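Tableware

Tableware is the collective term for the articles used to set a table, serve food and eat it. It covers dishes, drinking vessels, cutlery and serving pieces. Table linen is included in some classifications and treated separately in others. Cooking vessels are normally excluded, although oven-to-table dishes fall into both groups and are listed twice in many trade catalogs.

Terminology

In American usage, "dinnerware" refers to plates, bowls and cups, while "flatware" refers to forks, spoons and table knives. "Hollowware" covers vessels with depth, such as pitchers, sugar bowls and tureens. The terms are applied unevenly. In the pottery industry, flatware can mean plates and saucers, so a factory order and a store display may use the same word for different goods.

"Place setting" denotes the set of pieces assigned to one diner. "Open stock" denotes pieces sold singly, which allows a broken plate to be replaced without buying a full set.

Materials

Ceramic tableware is divided by body into earthenware, stoneware and porcelain. Earthenware is fired at the lowest temperatures and remains porous beneath the glaze; a chip in the rim exposes the body to water and staining. Stoneware is largely vitrified. Porcelain is vitrified throughout and can be made thin enough to pass light. Bone china contains calcined bone ash, usually in a high proportion, and is noted for whiteness and resistance to chipping.

Most modern flatware is stainless steel. The common 18/10 marking gives the nominal percentages of chromium and nickel. Table knives are often made from a different grade, a hardenable steel that holds an edge but is more likely to pit if left in salt water. Sterling silver and silver plate require polishing, and both tarnish faster in contact with egg or mustard.

Setting and clearing

In the usual Western arrangement, forks are placed to the left of the plate and knives and spoons to the right, with the pieces used first on the outside. Knife blades face the plate. Glasses stand above the knives. Informal settings omit any piece the meal does not call for.

Clearing practice varies by type of service. In formal service, all plates from one course are removed before the next is brought, and serving dishes leave the table first. In family service, diners may pass plates to one end. Stacking at the table is discouraged in formal settings but is standard in cafeterias, where speed matters more and the ware is designed to nest.
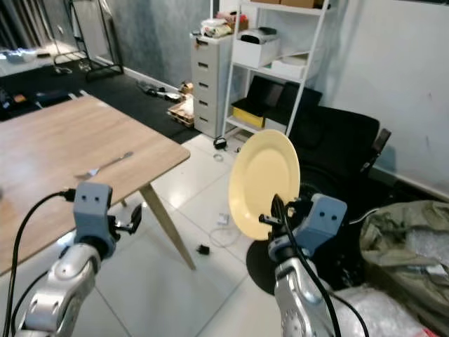
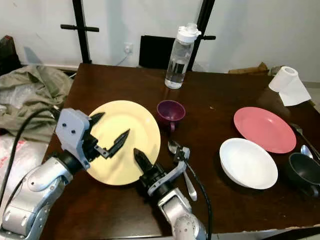 Ngọc Ngô has argued that the rule against stacking has less to do with manners than with glaze wear – an unglazed foot ring dragged over the plate beneath it leaves fine scratches that later hold metal marks from cutlery. On that view the rule should apply equally in the pantry, where felt or paper separators serve the same purpose.

Pattern records

Manufacturers identify decorated ware by pattern number, and the numbers are commonly painted or stamped on the underside. The surviving order books of the Skerik pottery at Loston list 3932 numbers, of which 3768 have been matched to known pieces. The remainder may include trial patterns that never reached production. Penetti, a later owner of the works, kept the old numbers for replacement orders and added the suffix 2 where a border had been redrawn.

See also: Cutlery; Foot ring; Glaze; Napkin; Place card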